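Jiltska Opens Simulated Gripper and Camera Comparison to Outside Labs

MARSDEN, January. Jiltska today released Salex, a side-by-side comparison of robot grippers and camera positions carried out entirely in simulation, and we are thrilled to finally share it! The release covers 4 gripper models and 832 simulated trials in a virtual bathroom, along with the settings needed to run every one of them again.

Most gripper tests use plain blocks on a plain table. Salex goes somewhere harder. The room is full of veined brown marble, curved surfaces and dark objects that blend into dark corners, and the gripper has to work around all of it.
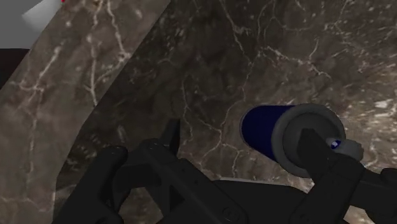

Each gripper model ran with the same controller and the same starting positions, so differences in the results come down to finger shape, opening width and camera view. Round objects turned out to be the best teachers. A small change in fingertip angle made a big difference in how a cylinder settled, and the team spent many happy (and some very late) evenings going over those runs.

"I expected the widest gripper to win easily, and it didn't," said Anju Kaushik, who leads the comparison at Jiltska. "The narrow fingertips kept getting into places the others couldn't reach. We reran that batch twice before I believed it!"

Camera placement got just as much attention. The team compared a close view near the fingers with fixed views set farther back, where columns and the rim of a bathtub can easily come between the camera and its target. 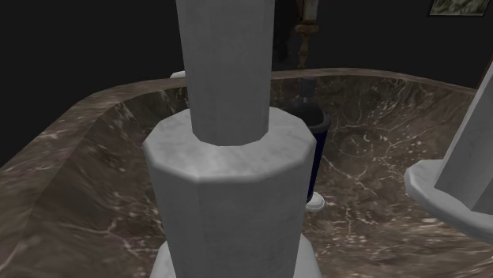
The close view did better in the last stretch of a reach, while the fixed views were more useful for planning the approach. A mixed setup using both is included in the release, and 300 of the trials were run that way.

The simulated room was built on Sturach, Jiltska's in-house scene tool. Labs can swap in their own gripper model, keep the room as it is and compare their numbers with ours. Scene files, controller settings and full trial logs are included, failed grasps and all.

Groups that would like to add a gripper to the next round can write to the Salex team through the Jiltska contact page. Soft-fingered designs are especially welcome.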